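Small arms, small budgets: what the first year really costs

When Khadija Belhaj started pricing robot arms for the packing room at Plutstead, a mail-order kitchenware business with 23 employees, she asked three suppliers for quotes. Every one of them led with the price of the arm. She now keeps a spreadsheet in which the arm is one line out of eleven.

"The purchase was the easy part to get approved," she says. "I went back twice for things I hadn't listed."

The first request covered spare servos and a second set of gripper fingers. The second was for labor. Plutstead logged 152 hours of staff time before its arm did any useful work, most of it spent on mounting, cabling and teaching the machine to pick up light goods of different shapes.

Torben Lammers, who plans equipment purchases for the contract packer Skavden, budgets for those hours from the start. He also sets aside $1000 per arm for parts in the first year and asks for the table, the mounting plate and the power supply to be quoted separately. Small desktop arms are light – but they still need a firm surface and an outlet close by.

His other rule is to test with cheap goods. Soft items and thin-walled cups show quickly whether a gripper closes too hard, and replacing them costs next to nothing.

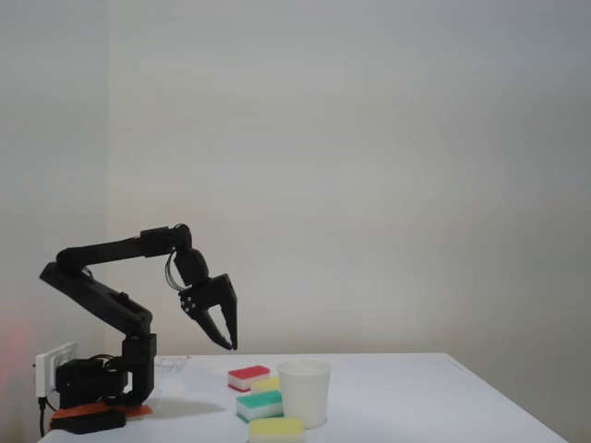
Lammers runs these trials for 2 months before he commits to a larger order. If the arm needs a person beside it for most of a shift, he counts that person's wages against it.

Belhaj has since put in for a second arm, with delivery planned for February. The new request runs to four pages. Spare cables are on page one, and the training hours have a line of their own.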